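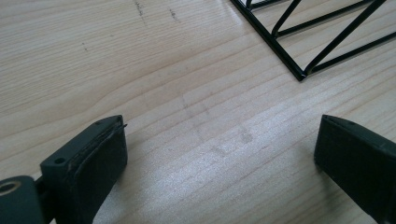 Plirero has added a rear silencer for the Groen hatchback to its Kastavix exhaust line, with orders open from December. The mild steel prototype was replaced after nearly 1,000 km of road testing, and the production version is stainless throughout – hangers included. Fitted cars can be seen at the Rastau workshop, where the counter is a pale tabletop with fine grain running on the diagonal. The first batch is 40 units, with 100 more to follow in autumn.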